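The house rules on the wall

Small robot cells are turning up in workshops and back rooms where no safety engineer has ever set foot. The people running them are writing their own rules, and some of those rules are worth copying.

September 21, 2025

The first rule at Medside fits on one sheet of paper, taped at eye level beside the door of the arm room. It says that before anyone reaches over the rail, both arms are parked and the power to the motors is off. Under it somebody has added in pen: "Both. Not the one you are using."

Medside is a small contract shop that teaches pairs of desktop arms to handle soft and awkward objects. Customers send a list of things they want picked up, sorted or stacked, and the shop spends days running the same job over and over, changing one thing at a time. It has 2 cells of this kind and shares a building with Sallum, a packaging firm that owns a much larger robot behind a locked fence.

The contrast between the two is useful. Sallum's machine came with a thick folder. There is a risk assessment, a light curtain, a yearly inspection and a training course that every operator has to pass. The desktop arms came in cardboard boxes with a short assembly guide. They are slow and light, and for a long time the shop treated them as it would treat a printer.

That changed in March, after a review that began with a pinched finger. The injury was minor and needed only a plaster. But when the shop tried to write down what had happened, it found that three operators gave three different accounts of how the cell was meant to be left between runs. One thought the arms should be sent back to a home position. One left them wherever they had stopped. The third switched everything off at the wall and let the arms sink.

The review took two weeks and produced 16 rules. Most are dull, and the staff say that is why they are kept. Clear the floor of anything the job does not need. Lay the pieces out in the starting pattern before the arms are powered. Keep cables on the outer side of the joints, with enough slack for full reach. Stop if a piece lands where a hand would have to go between the grippers to fetch it. Write the stop in the log, even if it lasted ten seconds.

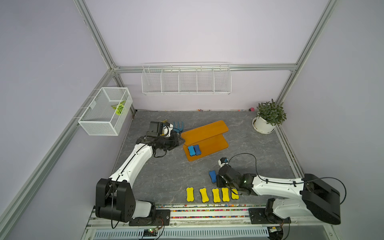
Two arms at work over the sponge job, with the step stand in the middle of the floor and the yellow pieces set out in a row at the front.

The rule about clearing the floor caused the most argument. Some of the shop's customers want their arms to cope with clutter, so tools, plants and odds and ends are left in on purpose. A rule that banned them would have been ignored within a day. The wording now is that anything on the floor must be either part of the job sheet or fixed out of reach, and that the job sheet must name it. If a plant pot is on the sheet, it stays. If it is missing from the sheet, the run does not start until it has been written in or taken out.

Cables were the next sore point. On a small arm the cable is often the first thing to fail, and it tends to fail slowly. A loop that is too tight pulls at the plug each time the arm stretches. A loop that is too long can catch on the other arm. The shop now checks every loop by hand after 200 runs and changes the cable after 400, whatever it looks like. The figures came from its own log and it does not suggest that anyone else should borrow them. A shop with heavier grippers or longer runs would need its own.

Tzanetos, which insures both firms, asked for a copy of the rules in the spring. It had no form for machines of this size. The arms fell below the point at which it would send an inspector, but it wanted to see something in writing. The company's reply, when it came, was a page and a half. It asked for a named person to be responsible for each shift, and for the emergency stop to be tested at the start of the day. Medside had been testing it once a week.

There are formal standards for industrial robots, and anyone selling or installing one at work has legal duties that a sheet of paper by the door does not replace. The trouble for a small shop is knowing which parts apply and how to turn them into things an operator can do before the first cup of tea. A standard may ask for risks to be reduced as far as is reasonable. It will not say where the spare sponges go.

Wellen, a training college a few miles away, has started using the Medside sheet with its second-year technicians. It has dropped four of the rules, which only make sense in a room with two cells, and added one on long hair and lanyards. Students are asked to run a short job, then swap cells with another pair and find what has been left wrong. The usual faults are a missing line in the log and an arm parked over the work.

Medside will go through its own list again next March. Two rules are likely to be merged, and the one on lighting may go, as the lamps it refers to have been replaced. The note in pen is to be typed up as part of rule one.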